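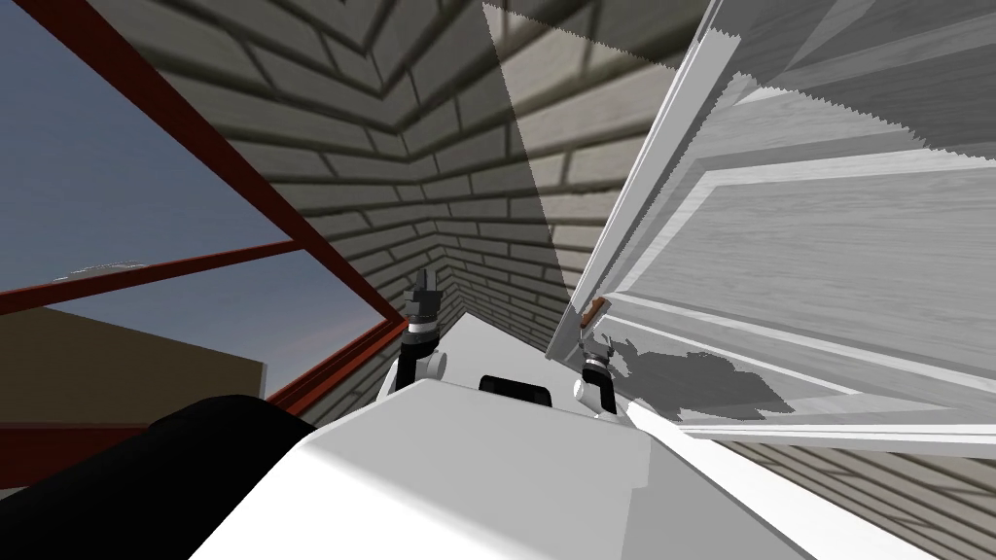
Kamlesh Malhotra asked why anyone would pay for a computer program when the money could go toward a real robot. It seemed to Kamlesh like buying a driving game when what you need is a car.

It is a fair question, and people who buy robots for a living argue over it too. To answer it, we have to look at how a group of adults plans to get a robot and what they spend money on before it arrives.

What is the robot for?

Planning starts with a job. If you can't say what the job is, you can't tell which robot to get, and you can't tell if the price is good.

The Iltberg Toy Museum has a long hallway with doors along it. Every evening, someone walks down the hallway, opens each door, checks that the room is tidy, and closes the door again. The museum would like a robot to do this. It sounds simple. You do it at home many times a day and never think about it.

Try it slowly. Walk up to a door and stop where your hand can reach the handle. Take hold of it. Turn it or push it down. Pull. Now you have to step out of the way, or the door will bump into you. A robot has to do every one of those steps, and its body may be a lot wider than yours.

So the museum wrote down its job like this:

The robot must open and close an inside door without help.
It must work in a hallway with tight corners.
It must not scratch the walls or the doors.
It must finish the whole hallway before the cleaners come at 7 p.m.

A list like this is called the requirements. That is a long word for "things it has to do." Any robot that can't do everything on the list is crossed off, even if it is cheap or looks great.

Buy or rent?

Robots can be bought, the way your family might buy a washing machine. They can also be rented. Renting means you pay to use something for a while and then give it back.

Buying usually makes sense if you are sure you'll use the robot for years. Renting costs less at the start, but the payments keep coming. If you rent for a very long time, you may end up paying more than the robot's full price.

The museum picked renting for the first try. A company named Van Rooij offered a robot with two arms, a model called the Dreria, for $2,920 for one month. One month is enough to find out if it can manage the hallway. If it can't, the museum sends it back and has lost one month's rent.

The price you see first

The rental price is the biggest number, so it's the one people remember. It is not the only one. Here is the museum's budget for the first month. A budget is a plan that says how much money you have and what you will spend it on.

Renting the robot: $2,920
Charging station: $882
Practice program: $698
Spare gripper fingers, two pairs at $38 a pair: $76

Add it up and you get $4,576. That is $1,656 more than the rent alone. If the museum had saved only enough for the rent, the robot would have rolled in with no place to charge its battery.

The charging station is bought, so the museum keeps it after the month is over. If it decides to rent the robot again, it won't need to pay that $882 a second time. Planners call this a one-time cost. The rent is a repeating cost. When you make a budget, it helps to put the two kinds in separate columns.

Gripper fingers are a smaller cost. A gripper is the part at the end of a robot's arm that works like a hand. Many grippers have just two fingers that open and close. The tips rub against things all day, and after enough rubbing they wear down like the soles of your shoes. At $38 a pair, they are easy to forget and easy to run out of. A robot with worn fingers can slip off a door handle, and then the whole rented machine stands in the hallway waiting for a package to come in the mail.

What the practice program does

Now we are back to Kamlesh's question. The museum paid $698 for a program called Droltov. It makes a pretend world inside a computer, with pretend walls, pretend doors, and a pretend robot. The word for this is simulation.

A simulation looks a bit like a video game, but it has a different purpose. The people who use it want the pretend robot to be the same size and shape as the real one, with arms that bend in the same places. They want the pretend door to swing like a real door. If those things match well, then a mistake the pretend robot makes is probably one the real robot would make too.

Say the pretend robot drives up to a door in a corner. There is a wall right in front of it and the door is to one side. It has to get a gripper to the handle without hitting the bricks. If it bumps the wall, no one has to fix anything. Someone presses a key, the robot goes back to where it started, and they change the plan a little. Maybe it should stop sooner. Maybe it should use the other arm.

With a real robot you can't do that as freely. Each bump could break a part. Someone has to stand nearby to keep people safe. The battery runs down and has to be charged. And the rent is being paid the whole time, whether the robot is learning or sitting still.
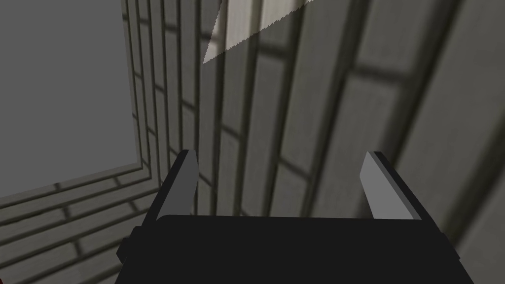
That last point matters most for the budget. The museum ordered the program first and used it before the rental month began. The people planning the job spent their time trying out different ways to come up to a door, and they did it with no rent to pay. When the Dreria is delivered, they will already have a list of what to try first.

There was another good thing about starting early. They noticed that the corner at the end of the pretend hallway was very tight. So they went out with a tape measure and checked the real corner. It matched. They wrote to Van Rooij and asked how much room the robot needs to turn around, which is a question you want to ask before you sign anything.

What a simulation gets wrong

A pretend world is made by people, and it leaves things out. A real door might stick in damp weather. A real handle might be loose. The floor might have a small bump that isn't in the computer at all. The pictures can be a little off, too. Sometimes an edge looks jagged when it should be straight, or a patch of light falls across a wall in an odd way. If a robot learns from pictures like those, it may be confused later when the real wall looks different.

For this reason the museum did not skip the real test. Kamlesh is right that you can't have the driving game in place of the car. The practice program gets you ready, and then you still need time with the real machine. A plan that has money for one and none for the other is missing something.

Who pays for the time?

People's time belongs in a plan as well. Somebody has to learn the program. Somebody has to be at the door when the robot is delivered, and read the instructions, and watch it work. The museum didn't put that in the budget above because the people doing it already work there. But while they're busy with the robot, they can't do their other jobs. The gift shop got its new shelves in December instead of earlier in the fall, partly for that reason.

Some planners write the hours in a separate list next to the money. You can do this for your own projects. If you want to build a birdhouse, write down what the wood and nails cost, and then write down how many afternoons it will take.

Saving some for surprises

Good budgets have a little money in them that isn't for anything yet. It may be called a reserve. If a cable breaks, or the delivery costs more than expected, the money comes out of the reserve. If nothing goes wrong, it stays in the bank and can go toward next month's rent.

How big should it be? People disagree. A job that has been done many times before needs only a small reserve. A new kind of job, like this one, needs a bigger one.

Try it yourself

Pick a chore at your house that you would like a robot to do. Watering plants is a good one, and so is putting away socks.

First, write the requirements. What must the robot be able to do? Be picky. Does it have to open a drawer? Go up a step? Keep away from the cat?

Next, make two columns. Put one-time costs in the first and repeating costs in the second. You can make up the prices, but think about what goes in each column. Does the robot need a charger? Does it have parts that wear out?

Then act out the chore yourself, very slowly, using only two fingers on each hand. Write down every place where you got stuck. Look at your requirements again and see if you left anything out.

Words to know

Budget: a plan for spending money.
Gripper: the part of a robot that holds things.
One-time cost: something you pay for once.
Rent: money you pay to use something that you will give back.
Repeating cost: something you pay for again and again.
Requirements: the things a machine has to be able to do.
Reserve: money kept for surprises.
Simulation: a pretend version of something, made on a computer.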